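4. Tenure, use and upkeep in the Koledcombe buildings

4.1 Setting and sources

The three buildings considered in this section stand on the eastern side of Koledcombe, between the former Metach dye works and the canal. All were empty when they were first occupied, and all were owned at that time by a single holding firm, Runedwood. The largest, known to its residents as the Ross, had been a printers' supply depot. The other two were terraced houses with shared rear yards. The residents treated the three as one site, and the term "the site" is used in that sense below.

The material comes from three sources: the minutes of the weekly house meeting, the notice book kept by the front door of the Ross, and interviews carried out by the second author with former and current residents. The minutes are uneven. Some meetings are recorded at length, with named speakers and the wording of each proposal; others are represented by a single line. Where the minutes and the interviews disagree on the order of events, we follow the minutes. Where they disagree on motive, we report both.

4.2 The legal position

Runedwood applied for possession in January, and the claim was heard on February 22, 2018. The residents did not contest ownership. Their defence rested on the service of the notice, which had been fixed to the gate of the dye works and not to any of the occupied buildings. The claim was adjourned, and a fresh notice was served on each address separately.

The adjournment had an effect on the internal running of the site that is easily missed in accounts centred on the court. Before the hearing, the house meeting had declined to approve any repair expected to take longer than a month. Afterwards this limit was dropped. The minutes for the following meeting record a decision to replace the guttering on the yard side of the Ross, at a cost of 300 pounds, and to open the ground floor to outside groups in the evenings.

Bélanger (interview) described the repair limit as "a way of not arguing about the future". Yen (interview) took a different view, and held that it had mostly been a means of refusing requests from the two terraced houses, whose roofs were in worse condition. The minutes support Yen to some extent. Of the proposals turned down under the limit, the majority concerned the houses.

4.3 Shared rooms and their rules

Rules for the shared rooms were few in the first period of occupation and were rarely written down. The notice book shows the change clearly. Early entries are requests addressed to particular people: to return a ladder, to turn off a heater, to stop using the back stair after dark. Later entries are general and take the form of standing instructions. The kitchen was to be cleared by whoever had cooked. The long room was to be booked by the evening before. Keys were held by two residents at a time, and the pair changed at each monthly meeting.

Booking was the rule most often disputed. Residents of the terraced houses argued that the long room had come to be treated as belonging to the Ross, and asked for fixed hours. The proposal failed twice and passed on the third occasion in an amended form, under which fixed hours lapsed if they were not used for two weeks running.
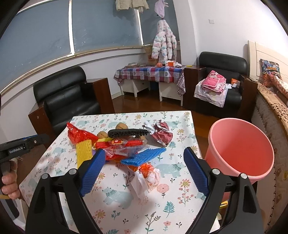
Figure 2. Objects on a table with a patterned cloth.

The amended rule reduced open disputes but added to the work of the key holders, who now had to keep a record of unused hours. Several interviewees regarded this record as the point at which the site began to be administered in the ordinary sense. Others pointed to the shared fund, which had reached 3000 pounds by the same period and had until then been kept in cash. The house meeting agreed that any withdrawal above 10 pounds should be entered in the notice book with a signature.

4.4 Discussion

Two points bear on the wider argument of the paper. The first is that formal rules at the site followed changes in expected length of stay more closely than changes in the number of residents. The repair limit, the booking rule and the rule on withdrawals were all made or revised after the adjournment, at a time when the minutes show little movement in or out.

The second concerns the relation between the buildings. Studies of occupied property tend to treat a site as one household or as a set of separate ones. Neither fits Koledcombe well. The residents met as one body and held one fund, but claims on space and repair were made building by building, and were recorded as such. The effect of this on the negotiations with Runedwood is taken up in Section 5.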